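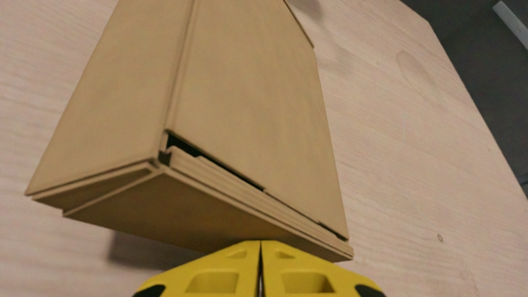
BIRKTON — Virier today opened orders for Pakeck, a simulation kit for teams that teach robots to handle cardboard boxes, a job widely considered beneath everyone until a robot has to do it. The kit supplies virtual cartons, virtual tabletops and a virtual two-finger gripper, so a team can get its first few hundred failures out of the way without sweeping anything up. Its cartons come with the flaws that real ones have. The plain tan box in the rendered view supplied with this release has an end that doesn't quite close, with a narrow black gap under one face and a small dark hole where the folded edges fail to meet, right in front of a pair of yellow fingertips. Virier's modelers spent an unreasonable share of the spring on gaps like that one.

Pakeck replaces Virier's earlier carton set, which customers described as "very clean" in a tone the company eventually learned to recognize. Boxes in the old set had perfect corners and sealed ends. Control software trained on them did well until it met a box that had been through a loading dock.

The new kit lets users set how badly a carton is folded, how far its flaps stand off and how much the board gives when squeezed. Settings can be fixed or left to vary from one run to the next. A slider marked "wear" goes from 0 to 10, and Virier asks that first-time users not begin at 10. They will anyway, and the manual has a page for them.

Pakeck is sold in 3 editions:

Bench includes single cartons on a tabletop, one gripper and the basic flap controls. It runs on one workstation and is meant for small labs and for people still persuading their manager.

Line adds conveyors, mixed carton sizes and a second gripper model. The license covers 2 workstations.

Floor adds pallets, stacked loads and a scheduler for overnight runs. It also includes the crushed-corner pack, which was the most requested item in the trial period and the least enjoyable to build.

All editions export camera views, contact forces and joint positions in common file formats. Wood, steel and painted tabletops are included, with adjustable grain and lighting. Printed labels and packing tape are sold as an add-on, a decision that was argued over at length and may be argued over again.

Before release, the kit spent 3 months in trial use at Baloch, a packaging contractor that runs its own automation group. Baloch used it to rework the approach angles for its carton-handling cell and sent back a long list of complaints, most of them fair. Several became features. One, concerning the color of the gripper fingers, was noted and left alone — the fingers are still yellow.

Pakeck does not model wet cardboard, bubble wrap or whatever is rattling inside the box. Wet cardboard is planned for a later update. Virier has made no promises about the rattling.

Orders placed before the end of August include setup help by video call and one custom carton built from the customer's own measurements. Existing owners of the earlier set can move to the Bench edition at no charge and may keep their perfect boxes for sentimental reasons.

About Virier
Virier makes simulation software for handling and packing robots. The company is based in Birkton, where it also keeps a storeroom of real boxes for reference. Press and sales inquiries go to the Birkton office.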